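Condosora Club Guide, Section 2: Placing the processor

1. Switch off the PC, pull out the power cord and wait 20 seconds.
2. Lift the retention lever and open the metal frame of the socket.
3. Set the gripper speed to 50 in the Lallum menu. Beginners should not go higher.
4. Close the fingers on two opposite sides of the chip – never on its top and bottom.

Caution: Do not touch the socket pins with the fingers or with a tool. 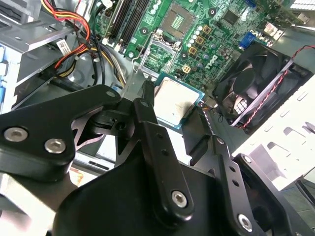 5. Approach the socket slowly and stop before you lower. Check the lever again: it must stand raised, as it does along the left side of the socket here. If the chip is still a little tilted, turn the wrist until its edges are parallel to the socket.
6. Lower the chip, open the fingers and move the arm up.

Note: If error 603 comes, go back to step 3.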